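How to ask your council for its surveillance records

Many residents want to know which cameras and data systems their local authority uses, but they do not know how to ask. I have sent 10 such requests to the councils of Skuvstead and Zernivstead, and I made most of the possible mistakes. These steps should save you some time.

Step 1. Read what is already published. Look for the council's privacy notices and the minutes of its public safety meetings. In Skuvstead the camera policy was hidden on page 58 of a budget paper.

Step 2. Choose one subject. My first letter asked for "everything about surveillance" and it was refused as too wide. The second asked for the contract, the policy and the yearly cost of the number plate readers on Bermúdez Road. I received all of them.

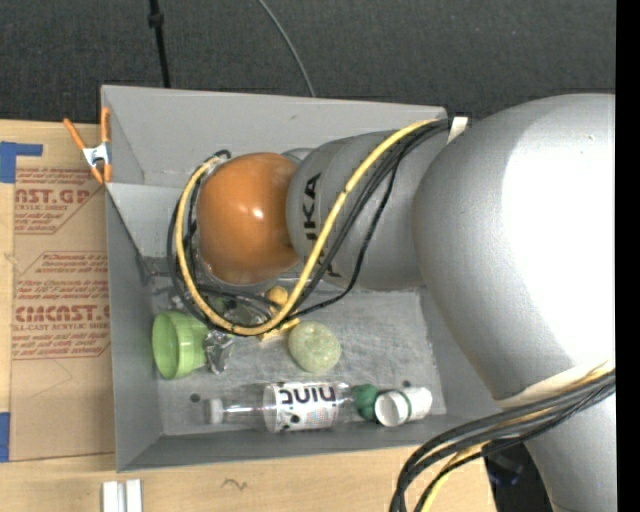
Step 3. Ask for documents and not for opinions. "Please send the written rules on how long recordings are kept" is a good request. "Why do you spy on us?" will give you a polite letter with nothing inside.

Step 4. Give a period. I usually write "from September to the present day". If the period is long, the office may say that it must search 1,000 emails and the cost is too high.

Step 5. Send it in writing and keep a copy. Write down the date of sending and the reference number from the reply. Put both in the subject line of every later message.

Step 6. If they refuse, read which exemption they name. National security and crime prevention are the common ones, but they often cover only a part of a document. Ask for the rest with the secret parts blacked out. Then ask for an internal review. In Zernivstead I waited four weeks for mine, and two more pages were released.

Please check the time limits for your own area before you write. The template letter that I use is on the Hamonau site, under Open Records, last changed in March 2026.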